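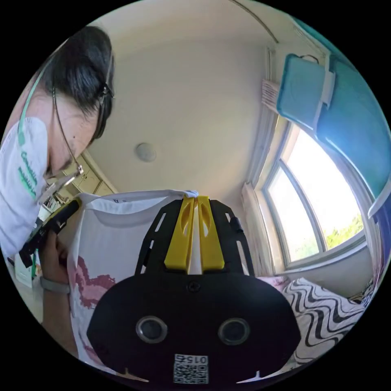
May 18, 2023

Dye bench, second round of the walnut hull tests. So much better than January! I had all but given up on getting a decent brown onto cotton without it going the color of weak tea, and now there are four swatches on the line that I keep walking past just to look at.

What changed: I stopped boiling the hulls. Obinna Edet had been telling me this for ages (he does his the slow way, cold soak, lid on, leave it alone) and I finally listened. The hulls sat 11 days in the lidded bucket by the back door. Smell is strong but not awful, sort of like a wet cellar. Strained through the old pillowcase twice. The liquid went through nearly black.

Cotton was the plain weave from the Kütt bolt, scoured with soda ash and then mordanted in the usual tannin and alum. Note for whoever uses that bolt next: it needs two scours, the first rinse comes out yellow.

Swatch A, no mordant at all. Nice warm tan, a bit uneven at the fold. I'd wear it.

Swatch B, tannin and alum. Deep brown with some red in it, really lovely, this is the one I want for the Trindilport curtains if they'll have it.

Swatch C, same as B with an iron dip after. Went to a cool gray-brown in under a minute and I nearly left it too long. Use less iron. Half of what I used, I think, and stir the whole time.

Swatch D, same as B but overnight in the bath. Hardly darker than B, so the extra hours aren't buying anything. Good to know, frees up the pot.

The Gomora indigo vat is still sulking. Surface is coppery but the liquid under it looks blue and not the yellow-green I want. Fed it a little more fructose and put the blanket back round it. If it hasn't turned by tomorrow I'll check the pH before adding anything else (last time I kept adding lime and made it worse).

Lullel called about the wool order, 2,879 grams in skeins, all to be one shade. Our biggest pot won't take that in one go, so it has to be split and every bath weighed out the same. I said yes anyway, it's a gorgeous yarn! Need to work out the weld quantities before I promise a delivery.

To do: wash test on A and B, hot and cold. Light test, cover half of each swatch with card and tape them in the south window. Save the used hulls, Obinna swears there's a second bath in them and I want to see what comes out. Buy pH strips. New pillowcase.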